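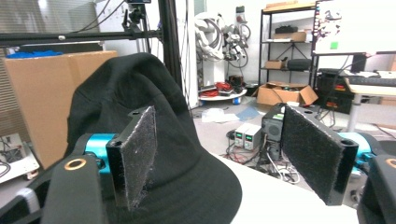
Posted by molar_ledger in Crowns, Bridges and Fillings
Tuesday, 3 replies

Crown on a lower molar keeps coming off, recement or remake?

I have a full metal crown on the second molar, lower right. It was made at a practice in Alcombe, and it has come off three times. The first cementation lasted 15 months. The second lasted 12 weeks. The third came off on Tuesday while I was eating toast, and I have the crown in a small container.

There is no pain, but cold water gets a reaction from the stump. The tooth has not had a root canal. The inside of the crown has cement stuck to the walls, and the tooth itself looks fairly clean. The dentist who placed it has recemented it both times with the same product and says the fit at the margin is good on the X-ray. She did say the tooth is short.

I have been quoted 602 for a new crown, and recementing is free. What I want to know is whether a remake on the same tooth would behave any differently, or if the shape of the tooth is the problem and I would be paying for the same result. Also, is it safe to push the crown back on myself until the appointment, which is nine days out?

sorkstead_lab
Replied at 7:40 pm

Dental technician here, crown and bridge, 33 years at the bench. I am not a dentist and have not seen your tooth, so treat this as general.

Where the cement stays is useful information. If it stays in the crown and the tooth is clean, the bond failed on the tooth side. That can mean moisture got in during cementation, which is common on lower second molars because the area is hard to keep dry. It can also mean the prepared tooth does not have enough grip. If the cement stays on the tooth and the crown comes off clean, look at the inside of the crown instead. It may not have been sandblasted or cleaned well before seating.

Grip comes mostly from two things, the height of the prepared walls and how steeply they taper. On a molar most textbooks want at least 4 mm of wall height. Under that, the taper has to be tight, and in the back of the mouth it rarely is. A second molar is often short to begin with, and once the top has been reduced to make room for metal there may be 2 or 3 mm left.

A remake to the same preparation will give you a new crown with the same grip. For the remake to be worth the money, something about the tooth has to change. The options to ask about:

Grooves or boxes cut into the side walls. These resist the crown rocking off. They cost very little tooth and are the first thing I would expect to see on a short molar.

Crown lengthening. Gum, and usually a small amount of bone, is removed so there is more tooth to hold. It adds a surgical visit and healing time before the final impression. On some second molars there is not room for it.

A different cement. If the first two were done with a conventional glass ionomer or zinc phosphate, an adhesive resin cement with a metal primer is a reasonable step up. It needs a dry field, though, so ask how they plan to isolate the tooth.

Ask for the bite to be checked in side-to-side movement as well as straight closing. A high contact on one cusp works a short crown loose every time you chew — the cement fails slowly and you only notice at the end. If the metal has a shiny worn spot on one cusp, mention it.

Given that recementing is free, I would have it done once more with resin cement and a bite adjustment before paying for anything. If it fails again, go to the remake, with grooves.

protitz22
Replied at 8:05 pm

Mine came off four times and I just used the drugstore stuff. Worked fine for a year. Do not use superglue. My cousin did and they had to cut the crown off.

ametepe_dh
Replied at 9:15 pm

Hygienist. Replying mainly to the last part of the original post, and please do not leave drugstore cement in for a year. It washes out at the edges and you can get decay under the crown without feeling it.

For nine days, temporary cement from a drugstore is acceptable if the crown drops fully into place. Clean out the loose material with a toothbrush and a wooden toothpick, no metal tools. Try it in dry first and close gently. If your teeth do not meet the way they normally do, it is not seated, so take it out and leave it out. If it does seat, follow the package directions, bite down, wipe away the extra, and floss by pulling the floss out sideways and not up through the contact. Chew on the left.

Take it out at night if it feels loose at all. Swallowing a crown is usually harmless, inhaling one is an emergency.

Call the office and ask for an earlier slot. Nine days is long for an uncovered tooth that still has a live nerve, and the neighboring teeth can drift enough that the crown no longer goes on. If you get throbbing, swelling, or pain that wakes you up, call the same day.

I agree with sorkstead_lab about the bite. I would add that the tooth should be checked for decay before anything is cemented again, including at the back surface, where a routine X-ray does not always show it well.

molar_ledger
Replied at 9:50 pm

Thanks. There is a shiny spot, on the cusp nearest the cheek. I will ask about resin cement and grooves, and I will call in the morning about an earlier appointment.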